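4. Setting up the play counter

The Aludeck counter comes with a white top, a bag of fixings and a leaflet that promises you'll be done before the kettle boils. Allow longer. Everything below was tried with the Kurham kitchen set, and most of it holds for other sets of the same size.

4.1 Before you start

1. Wipe the top with a damp cloth and let it dry. The leaflet recommends the Laryea surface spray. Water did the same job for us.

2. Find the small holes in the top. They are there for the optional shelf posts. If you don't have the posts, leave the holes open. The plugs sold for them stand slightly proud, and a plate set over one will rock.

3. Put the counter against a wall if you can. The leaflet says it is stable anywhere in a room – we would not lean on that claim, or on the counter.

CAUTION: Do not load the top with more than 500 ounces. Books stored on it count toward this.

4.2 Placing the large pieces

4. Start with the toaster oven. It goes at one end of the counter with its door facing in, so the door can be opened without sweeping the food onto the floor.

5. Set the round plate toward the other end. The ketchup bottle can lie across it. Standing the bottle up looks better on the box, but a sleeve will find it sooner or later.

6. Put the small blue bowl beside the plate and keep one small piece of red fruit in it.

7. Lay the green colander between the bowl and the oven, leaving enough space for a hand on either side.

NOTE: The colander is sold as "fully working". It has holes, so in that sense it is. Rinse toy food in the sink and keep the colander on the counter for dry play. Water left under it will run to the shelf post holes and drip on whatever is stored below.

4.3 Adding the food

8. Bring out a few pieces only. The banana and one red fruit are plenty to begin with. The Arier food crate holds far more than the counter does, and its "chef's layout" card asks you to set out the lot.

9. Leave some of the white top clear in front. Whoever is cooking needs it more than the food does.

10. Keep the pot and green spatula at the far side from the oven. The spatula can rest in the pot.

4.4 Cleaning the colander

11. Use a soft brush on the holes, working from the inside out. Check the plain strips between the holes too, as they show smudges sooner than the rest.

12. Skip the dishwasher, whatever the sticker says. Ours came out of the top rack with a rim that no longer sat flat.

Counter and colander, set for play 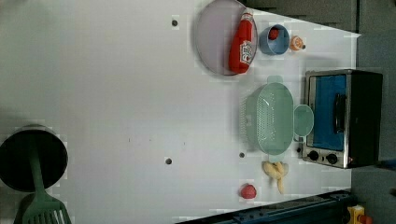
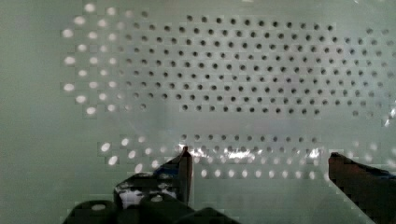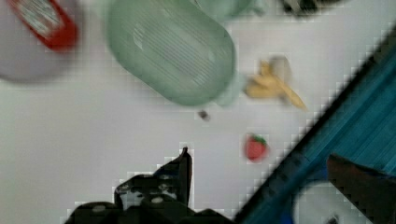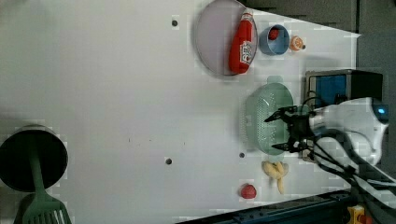 Mawuli Amissah writes that step 12 is too gloomy: two colanders from the same set have been going through the top rack every Thursday since June, and both still sit flat. The spot to watch, by that account, is the handle loop, where soap dries white unless it gets a second rinse.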